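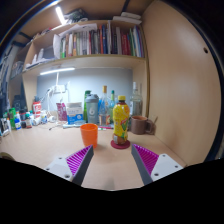
Sat 9 July — Usen handheld gripper kit, trial unit from Georgiev

Second session with the kit. Bench: the desk with the shelf over it, LED bar on. Target is the yellow drink bottle on the dark red coaster, orange cup to the left, brown mug to the right. Left the back row of bottles where it was.

Pads: magenta, diagonal ribs. Georgiev lists them as the soft grade and sells a harder one under the same part number with a suffix. Ask for both before we order.

Settings today:

- close force limit 50 (vendor units, no conversion in the manual)
- log rate 200 Hz
- exposure fixed, auto white balance off

Ran Ila 509 for the recording side. It drops the first few samples after each trigger press. Georgiev support says the fix is in the next build, no date given. Workaround: press, wait for the second beep, then move.

Finger travel is fine for the bottle. The mug is harder — the handle points right, and coming in from the front leaves little room by the side panel. Try a steeper approach before blaming the kit.

Screws on the finger plates: re-torqued before starting, check again after 400 cycles per the sheet. The sheet doesn't say whether a partial close counts as a cycle. I'm counting it.

Price still open. The Bimamwood quote includes spare pads and a case, Georgiev's direct quote has neither. Same warranty text in both.

To do:

- [ ] hard pads, one pair
- [ ] repeat with shelf light off
- [ ] export one run to CSV, compare timestamps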